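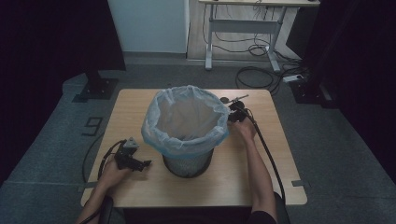
Week 3: Getting the Story on the Air

Welcome back, everyone. Last week we talked about where story ideas come from, and I could tell from the discussion that most of you are still picturing the job as the part where somebody stands in front of a courthouse with a microphone. I don't blame you, I pictured it that way too. So this week I want to walk you slowly through everything that comes before those ninety seconds, and a little of what comes after. Please read these notes before Thursday, and bring a pen, because we'll be writing by hand for the first half.

1. The morning meeting

Every newsroom I've worked in has had one, and they are all a bit different. At the small station in Huvora where I started, it was four of us leaning on the counter by the coffee maker. At larger stations you'll find a long table, a speakerphone for the bureaus, and a producer with a list who would like very much to be finished by half past nine.

You will be expected to pitch. A pitch is two or three sentences, spoken out loud, and it should contain a person, a problem and a reason to run it today. "Something on the water rates" is a topic. "The Imenness town council votes tonight on a rate increase, and a laundromat owner on the east side told me she'll have to cut her hours if it passes" is a story, and the producer can already hear where it goes in the show.

Don't be crushed if yours isn't picked. Write it down and keep it. I once pitched the same bridge repair story on and off for months, and when it finally ran it led the six o'clock (I'm still a little smug about it, as you can tell).

2. Working the phones

You leave the meeting with an assignment and, usually, no one to interview. Start calling before you do anything else, including getting breakfast. People are in meetings, people are driving, people need to check with their supervisor – and the one you really need will call back at noon if you reached her at ten, or tomorrow if you reached her at two.

When you do get somebody, say your full name and your station first, then what the story is about. Ask whether they would be willing to talk on camera. If they say no, ask whether they'll talk off camera, and be very clear with each other about what that means. We'll go over the terms in class (on the record, on background, off the record), and I'd ask you to learn them properly. Reporters and sources often think they agree about these words when they don't.

3. In the field

Many of you will start out as what the business calls a multimedia journalist, meaning that you carry the camera, set up the light, ask the questions and drive the car. It's tiring and it's a wonderful education. A few habits that will help:

Shoot the thing that's going to disappear first. The crowd will thin out, but the building will still be there in an hour.

Hold every shot for a full ten seconds, even when it feels silly. Your editing self will thank your shooting self.

Get natural sound. A bus door, a gavel, a screen door closing – these give the viewer a place to stand before you start talking.

Check your audio levels before the interview begins, and listen on headphones the whole way through. I have lost an interview to a bad cable. It was a good interview, too.

Ask your last question and then wait. Let the quiet go on a bit longer than is comfortable, as people very often say the most useful thing then.

4. Writing to the picture

Television copy is written for the ear, and the ear gets only one chance at it. Keep your sentences short. Put the name of the place near the top. Round off your numbers where you can do so fairly, and don't put more than one in a sentence. If the archive tells you the old county courthouse opened in 1823, ask yourself whether the viewer needs the year, or whether "one of the oldest in the state" does the work (and if you say that, check that it's true!).

Read everything out loud, at full voice, before you send it to your producer. You'll feel foolish, and you'll catch the sentence you can't get through in one breath.

5. The live shot

Your intro and your tag should run under 30 seconds put together. Know your first line by heart, and know your last line by heart, and let the middle be a conversation. If you lose your place, stop, look down at your notes and carry on. Viewers forgive that very easily. They're much less forgiving of a reporter who sounds sure of something that turns out to be wrong.

6. Corrections

If you get something wrong, tell your producer right away and fix it in the same newscast if there's time. Fix the web version too, with a line saying what was changed. We'll spend longer on this in the ethics unit.

For Thursday

Read the Trekumus packet on zoning, which is in the course folder. It's dry, I know, and that's why I chose it. Prepare one pitch from it, three sentences at most, ready to say out loud.

Read the chapter on interviewing in the Shearer handbook. The library has copies on reserve at the front desk.

Start thinking about your midterm profile. It should be a local candidate or officeholder, 2000 words in the print version plus a script cut from the same material. We'll go through topics one by one at the end of class, so come with a first choice and a backup.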